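Home | Days Out | Fairs | Visits | Contact

An open day at the Nwosu building, Wulstead
Last updated 7 July 2022

I had been meaning to get over to Wulstead for ages, and when I heard the Nwosu building was opening its doors I packed a sandwich and caught the early bus. It took about 50 minutes with the stop at Nemel, and I enjoyed every one of them - the hedges are lovely just now.

Upstairs is mostly offices, so I drifted down to the room with the sink, where the small things are kept, and there I stayed far longer than I meant to. I do like a play strawberry, and theirs is a very pale pink with little dimples all over.

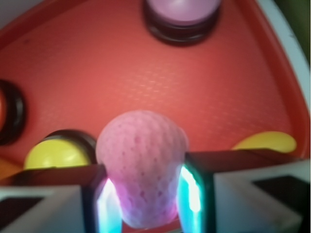
I came away wanting to turn out my own toy box, which has been in the loft since we moved from Clotel and must be full of treasures (and spiders, I expect). My tea went cold while I was thinking about it, but there was a second urn by the stairs and the shortbread was very good indeed.

Back at the counter I had another look at the red tray, such a cheerful thing, and the big domed buttons, which I longed to press.

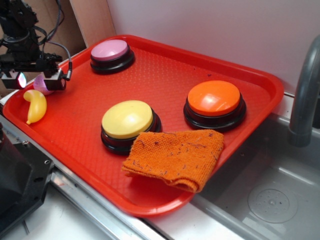 Three push buttons on the red tray, with the orange cloth and the toy banana.

The cloth is my favourite sort, the kind that picks up every bit of fluff in the house. I have 12 of them at home and could always find room for more!
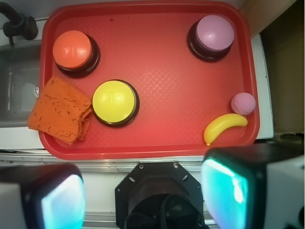
The tray again, with a small pink ball on it too.

They hope to open again in September, and I shall bring my sister if her knees allow.

3 comments | 12 shares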